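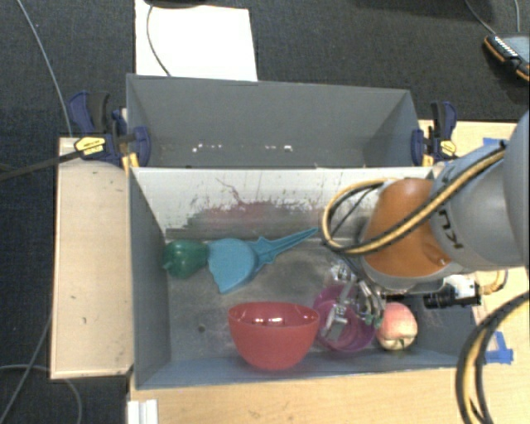

Foto: Bildarchiv Valitport

Grundlagen der Lagerwirtschaft
Skript zu Einheit 4: Kommissionierung und Lagerplatzvergabe

4.1 Begriff
Kommissionieren heißt, aus einem Gesamtsortiment Teilmengen nach Auftrag zusammenzustellen. Der Vorgang beginnt mit der Auftragsannahme und endet mit der Übergabe an die Packerei. Transport und Verpackung werden getrennt behandelt (Einheit 6).

4.2 Zeitanteile
Die Kommissionierzeit setzt sich zusammen aus Basiszeit, Wegzeit, Greifzeit, Totzeit und Verteilzeit. Zur Totzeit gehören Lesen, Suchen und Kontrollieren. In Lagern mit langen Gassen überwiegt meist die Wegzeit, bei gemischten Behältern steigt der Suchanteil.

4.3 Feste und freie Lagerplätze
Bei fester Platzvergabe hat jeder Artikel seinen Stammplatz. Der Raumbedarf richtet sich nach dem Höchstbestand je Artikel. Bei freier (chaotischer) Vergabe wird jeder passende Platz belegt, der gerade leer ist. Das spart Fläche, setzt aber eine lückenlose Bestandsführung voraus.

Fallbeispiel Ellik: Das Lager des Haushaltswarenhändlers Ellik führt 617 Artikel auf 800 Behälterplätzen. Schnelldreher liegen fest in den vorderen Gassen, der Rest wird frei vergeben.

4.4 Einstufig und zweistufig
Einstufig: Ein Auftrag wird vollständig abgearbeitet, dann folgt der nächste. Zweistufig: Mehrere Aufträge werden artikelweise gesammelt und danach auf die Kunden verteilt. Fasst Ellik 33 Aufträge zu einer Serie zusammen, muss jeder Gang nur einmal durchlaufen werden.

Aufgaben zur Übung
1. Ordnen Sie das Scannen des Platzetiketts einem Zeitanteil zu.
2. Ellik nimmt im Februar 19 Saisonartikel neu auf. Welche Form der Platzvergabe empfehlen Sie? Begründen Sie kurz.

Stand: 9. Juni 2025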